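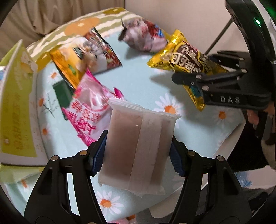
Clurville Garden Club, Propagation Bench Notebook

5/6/18

Long entry, sorry, but what a day at the bench!

Grape cuttings first. Of the 35 hardwood sticks that went into sand in the cold frame, the Lecomte row is way ahead. Fat pink buds at the top, and when I eased one out there was a ring of white callus right around the base and two little roots, the longer one as long as my thumbnail. Put it straight back and firmed it in. The sticks I took from the old vine by the gate are slower, buds only just splitting, but the wood is still green under a scratch so I'm leaving them be. In-ho, please don't tug on those yet! I know it's tempting (I did it too).

Sand was dry a knuckle down. Watered with the fine rose, lid propped open on the brick. Close it if the night looks clear.

Pelargoniums: the scented ones came through the winter leggy and sulky and I finally got brave and cut them hard, down to three nodes on most of the stems. The whole bench smelled of lemon and pepper, lovely. Tips went into the gritty mix, no hormone powder, no cover. Last year's covered tray got blackleg all down one side and the open tray didn't, so open it is. I left the cut ends to sit for a couple of hours before sticking them. Pankaj Rawat sticks his right away and gets good plants, so we should do a tray each way next time and settle it.

Tomatoes potted on, up to the first leaves. The Kultbridge seedlings are stockier than the others by a mile, same sowing day, same shelf. Could be the seed, could be the end of the shelf nearer the window. Swapped the trays around to find out.

One bad thing: fungus gnats in the basil. Let the top dry out, water from the saucer only, yellow cards are in the drawer under the labels.

Also there's a blackbird going in and out of the ivy behind the water barrel with a beak full of moss. Please use the other tap for now.

To do:
More grit, we're on the last bag
Relabel the fuchsias, the pencil has washed off two of them
Ask Pankaj for a few sticks of his white grape when he prunes
Look at the Lecomte roots again late in May and pot up whatever is ready

Can't wait to see those vines in leaf.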